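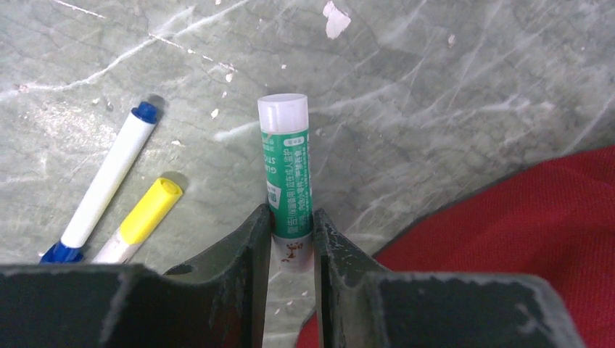 제4장 상영 전 설정

본 장은 오미츠(Omitz) 소극장용 디지털 상영 시스템의 설치를 마친 기관에서 정기 상영을 개시하기 전에 수행하여야 할 절차를 규정한다. 전기 배선 및 스크린 고정에 관한 사항은 제3장을 따른다.

4.1 적용 범위

본 절차는 좌석 수 200석 이하의 상영관에 적용한다. 이를 초과하는 상영관은 공급사 나숨(Nasum)의 별도 지침을 따른다. 야외 상영 및 임시 가설 상영관은 본 장의 적용 대상에서 제외한다.

4.2 영사 화면의 조정

1. 상영관의 객석등과 통로등을 모두 소등한다. 비상구 유도등은 점등 상태를 유지한다.
2. 주 전원을 켜고 제어 화면에 ‘대기’가 표시될 때까지 기다린다. 광원이 안정되는 데에는 약 14분이 소요된다.
3. ‘설정 > 화면 > 시험 영상’에서 격자 영상을 선택한다.
4. 격자의 바깥선이 스크린 마스킹 안쪽과 일치하도록 확대 비율을 조정한다.
5. 객석 중앙열에서 초점을 확인한 후 최후열에서 다시 확인한다.
6. 비스타 및 시네마스코프 비율을 각각 별도의 프리셋으로 저장한다.

주의: 광원이 켜진 상태에서 렌즈를 정면으로 들여다보지 않는다. 렌즈 교체는 전원을 차단하고 냉각 팬이 완전히 정지한 후에 실시한다.

참고: 프리셋 이름은 한글 또는 영문으로 입력할 수 있으며, 특수문자는 저장되지 않는다.

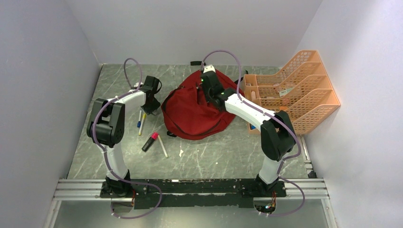
4.3 음향의 조정

1. 측정용 마이크를 객석 중앙열, 착석한 관객의 귀 높이에 설치한다.
2. 공조 설비를 평상시 운전 상태로 둔다.
3. ‘설정 > 음향 > 채널 점검’을 실행하여 좌, 중앙, 우, 서라운드 순으로 시험음을 재생한다.
4. 출력이 없는 채널이 있을 경우 점검을 중단하고 앰프의 연결 단자를 확인한다.
5. 측정값을 저장하고 기준 음량을 설정한다.

주의: 시험음 재생 중에는 관객의 입장을 금한다. 점검자는 스피커 바로 앞에 서지 않는다.

4.4 상영 목록의 등록

1. 배급사로부터 받은 저장 매체를 서버 전면 단자에 연결한다.
2. ‘콘텐츠 > 가져오기’를 선택하고 작품명과 판본(자막판, 더빙판, 배리어프리판)을 확인한다.
3. 상영 허가 키를 등록하고 유효 기간의 시작 및 종료 시각을 대조한다.
4. 예고편, 관람 안내, 본편의 순으로 목록을 구성한다.
5. 목록에 조명 신호를 삽입한다. 객석등은 본편 시작 시 소등되고 종영 자막이 끝난 후 점등되도록 설정한다.

참고: 서버에 등록할 수 있는 항목은 최대 400개이다. 상영이 종료된 작품은 월 1회 정리할 것을 권장한다.
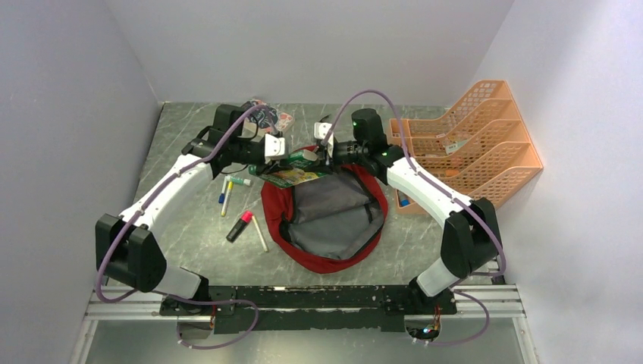
4.5 시험 상영

1. 등록한 목록 전체를 중단 없이 1회 재생한다.
2. 장면 전환 시 화면 비율이 프리셋대로 적용되는지 확인한다.
3. 자막의 위치와 가독성을 최후열 양 끝 좌석에서 확인한다.
4. 대사와 화면의 시간차가 느껴질 경우 ‘음향 > 지연’에서 값을 조정한 후 해당 구간을 다시 재생한다.
5. 점검표(부록 나)의 19개 항목을 기재하고 상영 책임자의 확인을 받는다.

주의: 허가 키의 유효 기간 전에는 본편이 재생되지 않는다. 이 경우 서버의 시각 설정을 임의로 변경하지 말고 배급사에 문의한다.

4.6 기록의 보관

점검표와 음향 측정값은 상영관별로 구분하여 보관한다. 서덜랜드(Sutherland) 통합 관리 프로그램을 사용하는 기관은 측정값을 내보내기 파일로 등록할 수 있다. 영사기 또는 스크린을 교체한 경우에는 4.2항부터 다시 실시하고, 기존 기록은 폐기하지 않는다.

오류 코드가 표시되어 절차를 계속할 수 없는 경우에는 제7장 ‘장애 조치’를 참조한다.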